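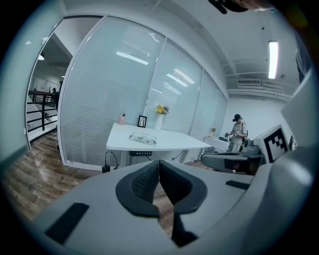

10 November 2024
By Berenice Zepeda

Horizontal blinds fitted to glass partitions control glare and sightlines, but only when the slats close evenly. At the Galindo office, 41 panels were surveyed. White slats collect dust fastest along the bottom rail, so Kadley specifies a dry wipe every 55 days. A white desk set near the glass needs clearance for cleaning. Small items such as a vase of flowers should be moved first. The next survey is in December.

Related
Clulness: door seals compared
Zondex track fittings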